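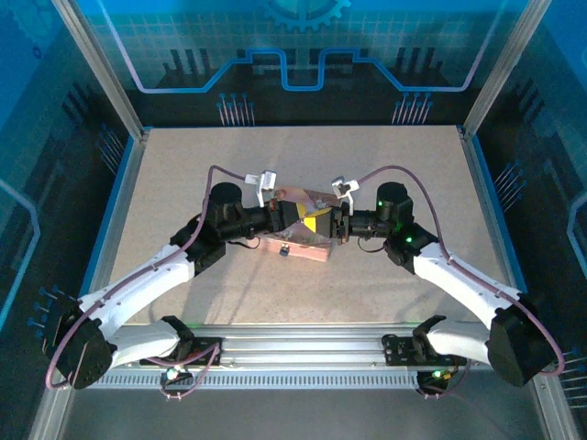

Page 3 of 7

Kermont Community Boards > Local Politics > Elections and Council

Thread: Girlow merger vote – are the two independents really going to back Marras?

sveltecat
Member

OK I read the last two pages twice and I still can't work out who has promised what to whom. Can somebody lay it out? As I understand it, Sveva Marras has five seats, Gaillard's bunch has five, and then there's Citlali Mendoza and Anatole Renaud sitting in the middle being very polite to everybody. I was at the library session and Mendoza said she would "listen to any arrangement that keeps the fire station open." That isn't a yes to Marras. My neighbor swears it was a yes to Marras. We were sitting in the same row!

dkplumb
Senior Member

It wasn't a yes. I wrote it down. She said any arrangement, and then Gaillard's guy in the second row clapped, which made Marras's people stop clapping. Pretty funny to watch.

My read is that she wants the chair of the roads panel and will go with whichever side offers it in writing. I don't even mean that as an insult. If I were the swing vote I'd want something on paper too.

OldMillRoad
Member

dkplumb wrote:
she wants the chair of the roads panel

Where are you getting that? I've known Citlali for years and she has never once brought up roads with me. She ran on the fire station and on stopping the merger with Horobets. Those were the only two things on the flyer. I still have the flyer on my fridge.

dkplumb
Senior Member

She asked four questions in February and three of them were on Cudberg Lane. Go look at the minutes.

OldMillRoad
Member

Because Cudberg Lane is how the fire truck gets out. Come on.

tansy_b
New Member

Hi all, moved to Girlow last fall so forgive me if this is a dumb question. Why does everybody talk as if Marras and Gaillard can't just work together? They both say they're against the Horobets merger. If they voted together they wouldn't need Mendoza or Renaud at all, right?

sveltecat
Member

Not dumb! You'd think so. Short version – Gaillard is against this merger, the one with this map and this tax split. He'd sign a different one tomorrow. Marras is against any merger, period, and has said so at every single meeting since she got on the council. So they agree on the next vote and on nothing after it.

There's also the fact that they can't stand each other, but that's a longer story and there's a parking lot in it.

rbarlow_kermont
Senior Member

I'm over in Kermont so I don't get a vote, but I'll say what I said on page one. Your two independents are overplaying this. We had the same thing here, a couple of people in the middle holding out for goodies, and what happened was the two big groups got tired of it and cut a deal over their heads. Then the folks in the middle got zip. No chair, no seat on anything, and they were out at the next election.

Renaud especially should be careful. He won by 304 votes. That sounds like a lot for a town that size until you remember Gaillard didn't run anybody against him.

peg in the valley
Member

Renaud has been the only one answering his phone, so I'm going to stick up for him a little. I called about the drainage ditch AND about the merger, and he called me back the same evening and we talked for so long my dinner burned. He told me flat out he'd take support from either side for his budget amendment and he'd give support to either side on the merger depending on the map. Is that wishy-washy? Maybe. But he said it to me plainly and I can't say that for my own council member, who is in Gaillard's group and who I have yet to hear a peep from.

dkplumb
Senior Member

"Depending on the map" is doing a lot of work there, peg. What map? There's one map. It's been on the town website for months.

peg in the valley
Member

There's a second one. Jacqueline Vasseur mentioned it in her statement for the Marras group. I don't have the link but somebody here must.

sveltecat
Member

Found it, pasting the part that matters. It's dated June 22, 2018, so it's the newest thing we have:

"Our group is open to the support of any member of the council who rejects the current merger proposal. We have seen a revised boundary map from Horobets and it does not change our position. No offers of committee posts have been made to Ms. Mendoza or Mr. Renaud." – Jacqueline Vasseur, spokeswoman

So there IS a second map, and now I'd like to know why only council members have seen it.

dkplumb
Senior Member

Fair enough, I was wrong on the map. I'd still point out that "no offers have been made" is what you say the day before you make one.

OldMillRoad
Member

Or it's what you say when no offers have been made.

marchbanks
Member

Can I ask the boring thing? What does the revised map do to the school bus line? The old one put everything past the feed store on the Horobets side, and my kids would have had to switch. I don't care who chairs what. I've emailed Gaillard and Marras both. Gaillard's office sent me a form letter that thanked me for my interest in recycling.

tansy_b
New Member

Recycling!! I got the same letter. I'd written in about the library hours.

rbarlow_kermont
Senior Member

From what I hear on our side of the line, the feed store stays with you in the new version and Horobets picks up the strip by the quarry instead. Take it with a grain of salt, I got it from a guy at the hardware store. But he's been right before.

marchbanks
Member

If that's true then I'm a lot less mad than I was this morning. I'd still like to see it with my own eyes.

peg in the valley
Member

Régis Gaillard is supposed to be at the pancake breakfast. I'm going to bring it up with him there, and if he tells me it's not public I'll ask him why Marras's spokeswoman is allowed to write about it. Anybody want me to ask him something else while I've got him cornered by the syrup?

OldMillRoad
Member

Ask him if he'd keep the fire station open under his version of a merger. Yes or no. He's ducked it every time.

dkplumb
Senior Member

And ask who gets the roads panel.

OldMillRoad
Member

You and that roads panel.

sveltecat
Member

I'm putting in a records request for the map on Monday, I'll post whatever comes back. Last time I did one it took them seven weeks and half of it was blank pages, so don't hold your breath. peg, please write down what he says, word for word if you can. We've had enough arguments in here over who clapped when.

Go to page: 1 2 3 4 5 6 7 Next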